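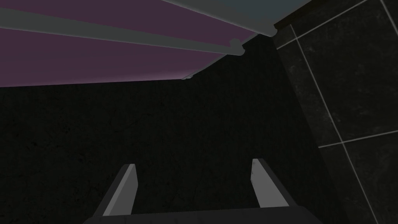 Wrist camera view in the simulated kitchen, gripper open, nothing between the fingers.

Checking a two-camera policy for wrist view dependence

Niall Chisholm, Plidusska simulation notes, last revised in June

These steps measure how much a trained policy leans on its wrist camera compared with its head camera. The method is view ablation at evaluation time. No retraining is needed. You will need a trained checkpoint, the Trikberg kitchen scenes and a working install of Tridmont, our rollout runner.

The test matters most in dark kitchens. Close to a dark cabinet or wall, the wrist image can hold little more than the fingers and some trim. A policy that has learnt to trust that view may stall there, and the overall success rate will not tell you why.

Step 1. Fix the scenes

Pick 16 kitchen layouts from the held-out list and write their seeds to a file. Use the same file for every condition. Do not let the runner draw new layouts between conditions, even if the averages look stable. Differences between layouts are larger than the effect you are trying to measure.

Lock the lighting and the surface textures as well. In Tridmont both are drawn from the episode seed by default, but a texture override in the scene file takes priority over the seed. Remove any overrides before you start.

Step 2. Record the baseline

Run the checkpoint with both cameras on. Save the start state of every episode, the action at each control step and the final outcome. Our baseline set holds 2183 episodes. After discarding those in which the physics solver reported an error, 2136 remained, and all later conditions were run from those start states only.

Inspect a few head camera images before going on. The arms should be visible beyond the body at the start pose, and the furniture should be drawn in full. Missing panels usually mean that an asset path is wrong.
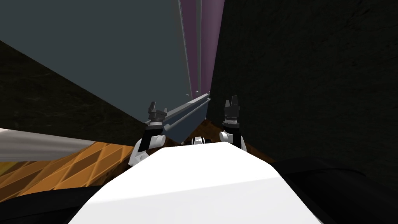

If the start pose differs from the one used in training, correct it now. A shifted head camera changes the result more than any of the masks below.

Step 3. Mask one view at a time

Replace the chosen view with its mean training image. Do not use a black image. In these kitchens a black image is too close to a real wrist view near a dark surface, and the policy may treat it as one. Keep joint positions and the task instruction unchanged.

Run three conditions: wrist masked, head masked, both masked. The last gives the floor, meaning what the policy can do from joint positions and the instruction alone.

Step 4. Compute the dependence score

For each view, subtract the success rate with that view masked from the baseline success rate. Divide by the baseline rate minus the floor. A score near zero means that masking the view costs little. A score near one means that masking it removes nearly all the benefit of vision.

Report the score per layout as well as the mean. In our run 9 of the 16 layouts scored higher for the wrist view than for the head view. The remainder scored higher for the head view.

Step 5. Check the spread

Resample by layout, not by episode. Episodes within one layout share furniture and camera angles, so treating them as independent gives intervals that are too narrow. The script kleinschmidt_boot in the Kleinschmidt tools folder does this and writes one row per view.

Known limits

The score does not separate the left wrist from the right. To do that, mask each wrist camera alone and repeat steps 3 to 5. It also says nothing about timing: a policy may need the wrist view only during the last part of a reach. Masking by time window is covered in the next set of notes.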